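Clindby hand-held gripper kit, built at home
Reviewed by Delia Cáceres, 12/22/24

I bought the Clindby kit to collect grasping demos for a small arm I'm putting together in my apartment. It cost me $258 before tax. You hold it, squeeze the handle, and the two fingers close the way the ones on the arm will. The arm learns from the recordings later, or that's the plan.

The build took me 14 evenings. Most of that was my own fault. I put the finger linkage together backward and didn't notice until the cover wouldn't sit flat, and then one of the thread inserts in the handle pulled out and I had to glue it back. Liette Wong at the Dunonham workshop let me use her bench vise for the pivot pin. If you have a vise and read the whole manual first, you could be done in half the time.

The manual is the weak part. The drawings are small and gray, and two of the bags were labeled with the wrong step. Clindby answered my email the next morning with a corrected page, so no complaint about the support.

The ribbed finger inserts are the best thing in the box. They flex a little around whatever you close on, and the mounting plates hold them straight. I do most of my recording at my desk with ordinary stuff on it.

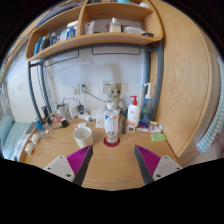 Can you swap the fingers without taking the whole thing apart?

The screws on the mounting plates can be reached with the handle assembled, so a swap is a few minutes with the small hex key. Go easy on the torque, the plates are plastic.

Weight is fine for short sessions. After a long one my wrist was sore, and I now stop every half hour. The trigger spring is stiff out of the box. Kiros Kahsay built the same kit and replaced his spring with a softer one from Tilahun. I tried his and liked it, but it opens more slowly, and I went back to the stock spring.

So far I have 621 recordings I consider usable. The trigger has picked up a slight click near the closed position. It doesn't affect anything I can measure, but I'll open the handle in January and put some grease on the pin.

Things I'd change: a printed parts list, a longer cable, and a spare set of thread inserts. The cable runs out just when I reach for the back of the desk.

Four stars out of five. I'd buy it again at this price, though I'd want the corrected manual in the box.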